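Course Handout 2: Good Practice for Tabletop Arm Cells
Introduction to Automation, Otitz Technical Program
Prepared by Despina Stoica

Students are expected to read this handout before the first laboratory period. The rules below apply to physical cells and to simulated ones. A student who works carelessly in simulation will bring the same habits to the bench, and the grading of the Pastia exercises reflects this.

1. The written cell record

Every exercise begins with a cell record. The record names the arm, the tool, the mounting position, the objects to be handled and the limits of motion. It is completed before any program is run and is signed by both partners. Changes made during the period are entered at once, with initials. A record filled in afterward from memory will be returned without credit. 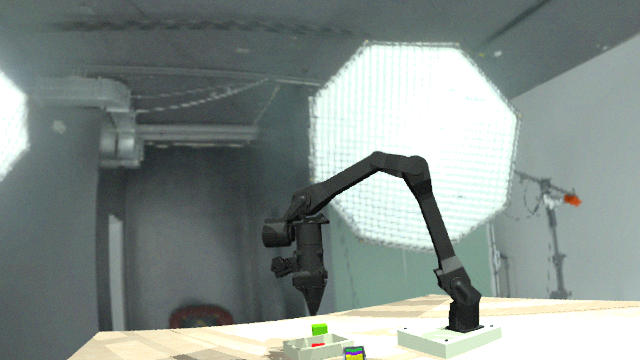 2. Clearance and approach

The clearance height is the lowest height at which the tool may travel sideways. It is measured from the tallest object on the table to the lowest point of the tool, and students often take the wrong point. On a tool such as the one shown, the cone-shaped tip reaches lower than the rest of the gripper, so the measurement is taken from the tip and not from the fingers. In the sorting exercise the clearance height is 114 mm. Sideways travel below that value is recorded as a fault, whether or not contact occurs. The final approach to a block is vertical and is made at reduced speed.

3. Objects and containers

Trays and blocks are entered in the record by color and position. Where a block has faces of more than one color, all of them are listed. Walls count as obstacles, however low — a tray is never entered as a flat surface.

4. Lighting

Lamp positions are part of the cell and may not be altered between trials. This includes lamps in a simulated room. If a lamp must be moved, the trial series is closed and a new one is opened under a new number.

5. Stopping and reporting

Either partner may call a stop at any time, and the call is obeyed before it is discussed. On a physical cell, hands remain outside the marked area until the arm is at rest and the controller shows the hold state. Faults are reported on the Grukitz form, with the program version attached.

Questions about the record should be brought to the Kim Laboratory, Room 78, during posted hours.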